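August 30, 2024

Back on the Haler glaze tests this arvo, third go at the matte grey. I mixed 300 grams dry, sieved it twice, and let it sit while I had a cuppa and read through the June notes (my handwriting, good grief!). Brushed 7 tiles this time, two coats on most and three on the last couple, all from the Pirham clay as the Floda stuff keeps crawling on me at the rims. Colour's lovely in the bucket, a sort of wet footpath grey, but then so was the last lot and that came out like porridge.

Higuchi kiln is still slow over the top end, so I've put a 98 minute hold in the program to see if it evens out. If anyone wants the bottom shelf, sing out before I load. Oh, and we're low on wax resist again. 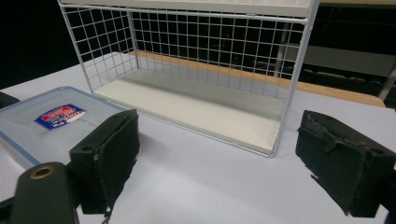 Should the leftover glaze be thinned before the next batch of tiles?
Leave it overnight with the lid on, give it a good stir, and only add water if it drags on the brush.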